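Temwood Joinery Notes
@temwoodnotes
1 Oct 2022

Thread on timber moisture content, and why the number on the meter is usually wrong. Long one. Mostly for people doing small work at home: boxes, toys, blocks, drawer parts.
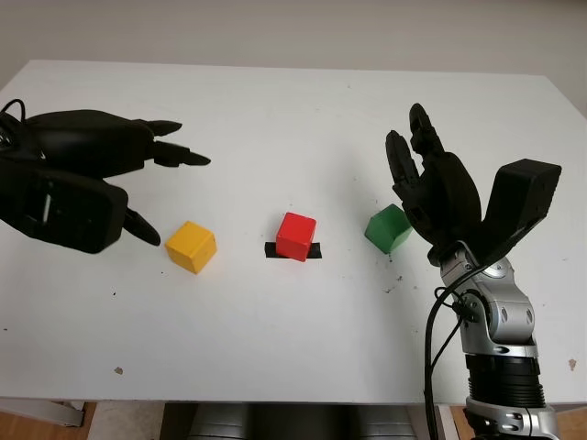 1/ Moisture content is the weight of water in a piece divided by the oven-dry weight of the same piece. The divisor is the dry weight, so green timber can read over 100 per cent. People write in every year to tell me that's impossible.

2/ The oven test is the reference. Cut a sample well in from the end of the board, weigh it straight away, dry it at 103 degrees until the weight stops changing, weigh it again. Everything else is an estimate of this.

3/ Worked figures from a sample I did for the Plendside order. Wet weight 46 g. Dry weight 41 g. Difference 5 g. 5 divided by 41 is 12.2 per cent. Kitchen scales that only read whole grams are too coarse for this. Use a set that reads to 0.1 g.

4/ Pin meters measure electrical resistance between two points. Wet wood conducts better. They read fairly well between 7 per cent and fibre saturation, which for most species is in the high twenties. Outside that range treat the display as decoration.

5/ Species correction matters. The meter is calibrated for one timber, often Douglas fir. If yours is something else, look it up in the table in the manual. If the manual is lost the maker will usually have a PDF.

6/ Temperature correction matters too. Hot wood reads high, cold wood reads low. A board that has been in an unheated shed over a Tasmanian winter will look drier than it is until it warms through.

7/ Pin direction: follow the manual. Most are calibrated with the pins in line with the grain. Across the grain reads a bit lower. The difference is small at low moisture and gets worse as the wood gets wetter.

8/ Depth. Short pins only tell you about the outer few millimetres. A thick board can be dry on the face and wet in the core for months. Crosscut one you can spare and test the fresh face in the middle.

9/ Pinless meters are sensitive to density and to whatever is behind the board. Don't lay thin stock on a steel saw table and scan it. Hold it in the air or put it on foam.

10/ Now the target. You want the wood at the moisture content it will settle to where it's going to live. Heated house inland, maybe 8 to 10. Coastal house with the windows open, 12 or a bit over. Air-conditioned office, lower than you'd think.

11/ "Kiln dried" on a label describes the past. The pack may have been sitting under an open-sided roof since. I measured a kiln-dried pack from the Rustdale yard last November and the top boards were at 16. The centre of the pack was at 11. Same pack, same label.

12/ Wood moves across the grain. Movement along the length is small enough to ignore in furniture. Tangential movement (around the rings) is commonly close to double the radial. This is why flat-sawn boards cup and quarter-sawn ones mostly don't.

13/ For small square parts, watch the ring angle. If the rings run corner to corner on the end grain, a square section dries to a diamond. On a 40 mm part it can be enough to feel with a fingertip and enough to spoil a fit.

14/ Also for small parts: cut oversize, leave them a fortnight in the room, then take them to final size. Stand them so air gets to all faces. A part left flat on a bench dries from the top and cups upward.

15/ Thick offcuts check at the ends because end grain loses water many times faster than the faces. Seal the ends the same day you cut. Wax emulsion is best. Leftover house paint in two coats is acceptable.

16/ Finish does not stop movement. It slows the exchange of moisture, so the piece follows the seasons instead of the week's weather. Finish both sides of a panel with the same number of coats.

17/ Storage: stickers at regular spacing, lined up vertically, weight on top. A stack with stickers out of line will take the shape of the stickers.

18/ Cheap monitoring. Keep one offcut of the same stock with your pile and weigh it weekly. Write the weight on it in pencil. Mine went in at 391 g and I left the pile alone until the weight held steady for 4 weeks running.

19/ A hygrometer in the workshop is worth more than a better meter. If the room sits at 82 per cent humidity, no board in it is going to stay at 10 whatever you paid for it. Mine is a basic Hoàng dial unit and I check it against a salt test once a year.

20/ Salt test: damp table salt in a bottle cap, sealed in a bag with the hygrometer, leave it overnight at room temperature. It should read 75. Note the error on a bit of tape on the back.

21/ Correction to 4/ - pin meters will display numbers below 7, and some makers claim 6. The resistance is so high down there that a dirty handle or a sweaty hand changes the reading. Clean the pins and the housing first if you have to work that low.

22/ A few have asked about microwave drying of samples. It works if you use low power and short bursts and weigh between each. Scorch the sample and you've lost dry mass, so the result reads high. Start over with a new piece.

23/ Next thread will be on glue and open time in cold sheds.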